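FOR IMMEDIATE RELEASE
August 5, 2026

Lesosska opens its manager workshops to outside firms, starting this November

By Leandro Zapata, founder, Lesosska

I've been asked to keep this short and I'm going to fail, so let me put the news first. Starting in November, the workshops we've been running for first-time managers inside a handful of client companies will be open to anyone who wants to sign up. You won't need a contract with us or a training department. If you've been promoted in the last couple of years and you lie awake wondering whether you're any good at it, you can come.

The program is called Comov. It runs for 10 weeks, one evening a week, with 30 people in each group. We'll have two groups going at the same time, one in our own building on Ocampo Street and one online for people who can't get to us. Leopoldo Barrera will lead the in-person group and I'll take the online one, mostly because Leopoldo hates headsets.

Now for how we got here, if you're curious.

I became a manager when I was 26, on a Friday afternoon, in a parking lot. My boss was leaving, somebody had to do the vacation schedule, and I happened to be good at the job I already had. The promotion was three sentences long. On Monday I had seven people working for me, including a man who had trained me and a woman who had wanted the position and had every right to be annoyed about it. I read a book over the weekend. The book told me to have a vision. I didn't have a vision, I had a vacation schedule, and two people who both wanted the same week in July!

I got it badly wrong for a year or so. I stayed late and redid other people's work, then wondered why they'd stopped trying. I said yes to everybody until the yeses started bumping into each other. I gave my first performance review in such a gentle way that the person left the room thinking she was getting a raise. (She wasn't. That second conversation was one of the worst half hours of my life, and of hers too, I imagine.)

What I needed was a room full of people in the same spot, plus somebody a few years further on who'd tell me the truth. So when Leopoldo and I started Lesosska, we built that room. Comov is what we ended up with, after a lot of tinkering and at least one version that I'd rather forget.

Every session starts with something that happened to somebody in the group that week. It might be an employee who goes quiet in meetings, or a deadline the manager knew was hopeless and passed along anyway. We spend the first part of the evening on that one situation, and the person who brought it has to listen for ten full minutes before answering. It's harder than it sounds. Then we practice. People pair up and have the conversation out loud, with the real words, and then they swap chairs and do it again from the other side.
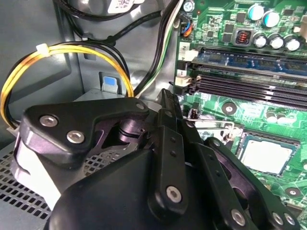
We don't do personality tests. I know plenty of people love them, and I've filled in a dozen myself and enjoyed finding out that I was a dolphin or a yellow or whatever it was that year. But I've watched too many new managers use the results as a way to avoid asking their people a plain question. If you want to know how somebody likes to get bad news, ask. It takes a minute, and most people are pleased you did.

We don't do heroes either. You won't get a slide with a famous general on it. Most of the good managers I've known would make terrible movies. They write things down and remember who was out sick. They tell you on Tuesday about the problem you'd otherwise hear about on Thursday from someone else.

Some numbers, and then I'll get back to talking. So far 431 managers have finished the workshops inside our client companies. They've come from a bakery chain, a regional trucking firm, a couple of software shops, a hospital laundry and an insurance office, among others. I'm not going to tell you what percentage of them became better at their jobs, and I'd be suspicious of anybody who did. I can tell you that a good many of them still write to us, and that the notes are mostly about small things – a meeting that got canceled and wasn't missed, or an apology that should've been made last spring and finally was.

One of our first clients was Clokenitz, a company that makes shelving and store fixtures. They had eight brand-new supervisors on the floor and a plant manager who told us flat out that he thought training was a nice lunch with a folder. We asked him to sit in. He came to the first evening with his arms crossed and he came to all the rest of them too, and around the fourth week he brought his own situation to the group, about a supervisor he'd been avoiding since before Christmas. He practiced that conversation three times with people who worked for him. I still think about it. I don't know many senior people who'd have had the nerve.

Clokenitz is sending six more people to the open groups this fall, which makes me happy for all kinds of reasons, and one of them is that mixed rooms work better. A shift supervisor and a person who runs a design team have more to say to each other than either one expects. Inside a single company, people hold back, and you can't blame them when the boss's boss is two chairs away.

I asked Leopoldo for a quote, because I'm told a press release has to have one, and he wrote this on the back of an agenda:

"Leandro talks for the first hour and then I get them to do the work. People show up thinking they'll learn how to handle difficult employees. By the third week most of them are talking about what they do themselves when they're tired or scared. I like the third week best."

He's right about the first hour, and I'm working on it.

A few practical things. You don't have to be a manager already, but you should be one by the time we start, or you'll have nothing to bring. Homework is light and there's no reading list, although I'll happily give you titles if you corner me at the coffee table. What gets said in the room stays in the room, and we ask everyone to change names and details when they tell a story. If you miss more than two evenings, we'll move you to a later group so you get the whole thing.

Employers can pay for a seat, and most do, but they don't get a report on you. We've been asked for those reports quite often and the answer has been no every time, including once when it cost us a client. People won't practice being bad at something if somebody's grading it.

We're holding back a few seats in each group at a reduced price for people who are paying their own way or who work for small nonprofits. There's no long form for that. Write us a couple of lines about your job and what you'd like to get out of the evenings, and Leopoldo or I will read it and write back.

Sign-up opens at the end of this month on the Lesosska website, and the groups fill in the order people register. Anyone who's already on our mailing list will hear a day early. If you want to see a session first, we'll run a free open evening at the Ocampo Street building in October, with the same format and a real situation from whoever's brave enough to go first. Chairs are folding, coffee is decent, and parking is behind the building.

About Lesosska
Lesosska runs workshops and one-on-one coaching for people in their first years of managing others. The company was started by Leandro Zapata and Leopoldo Barrera and works with employers in manufacturing, transportation, food, software and services.

Press contact
Leandro Zapata, Lesosska. Reporters who'd like to sit in on the October open evening are welcome, but please tell us beforehand, so we can check with the group.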